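Sink drains slow but the trap is clean

posted by mossyporch, 6 October 2022

Hi all, we moved into a rental in Predley in July and the bathroom sink has been slow ever since. I took the trap off last weekend and there was hardly anything in it, just a little gray gunk. I ran a bucket of water through the pipe under there and it went down fine. I put it all back together, turned on the faucet, and it still fills up while I brush my teeth. I already spent 5 dollars on a plastic hair snake. Do I call the landlord or keep poking?
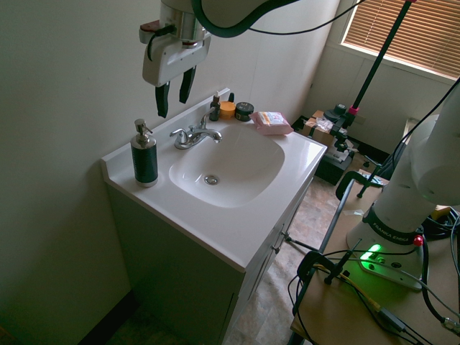 Oh, and it gurgles once the last bit goes down, if that helps. The tub is fine, and so is the toilet.

Skurnell
If the trap's clean, look at the stopper. Mine had a wad of hair and toothpaste wrapped around the bottom of it, way up above the trap where I never thought to check! Some lift straight out, some need a nut loosened behind the drain. Put a towel down first (ask me how I know). Gurgling can also be a bad vent, and that one I'd leave to the landlord.

draincat86
boiling water and dish soap, worked for me

Schmieder
Please don't pour boiling water in there if you have plastic pipes, hot from the tap is plenty. I'm with Skurnell on the stopper. I paid a plumber 134 dollars to pull mine out and hand it to me.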